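## Keeping a painted metal shelf in good order

In my workshop I have an open shelf that I bought second-hand in Funau. I use it every day for bottles, spray cans and small things which have no other home. After two winters I learned some habits that keep the paint nice, and I write them down for whoever has the same kind of shelf.

**Wash before you wipe.** Dust from sanding is sharp. If you rub it with a dry cloth, you make many fine scratches, and on a light or bright color they show very much. I take a soft brush first, then a cloth with warm water and a little dish soap. Put 5 drops in a bucket, more is only foam.

**Leave space at the front.** I keep everything one hand width behind the lip. Bottles that stand near the lip get pushed over by a sleeve sooner or later.

**Tall things alone.** A tall bottle wants free space on all sides, so you can take it with the whole hand. When it stands in a crowd, you pull it out by the top and the neighbors fall. 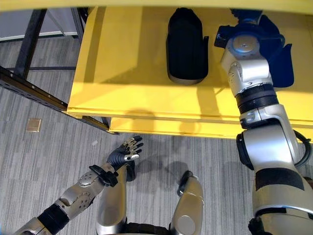
What can I put under bottles so they do not leave rings on the paint?

Thin cork or felt is best. Cut it a little smaller than the bottom of the bottle and glue it to the bottle, so it travels together with it. Rubber I do not recommend – some kinds stick to the paint in a warm room and leave a dark mark.

**Old rings.** Try baking soda with water, mixed like toothpaste. Rub softly with two fingers, wait a few minutes and wash it off. If the ring is still there, use a car polish without grit, and test it in a back corner first.

**Chips on the edge.** Small chips I repair in January, when there is less work. Sand the place with 200 paper only until the rust is gone, clean it with alcohol, and paint two thin coats with a small brush. Let the first coat dry overnight. The Hedby enamel I use needs longer than the can says, at least in my cold room.

**Check the screws.** Once in the spring I go over all of them with a hand screwdriver – tight, but not with full force.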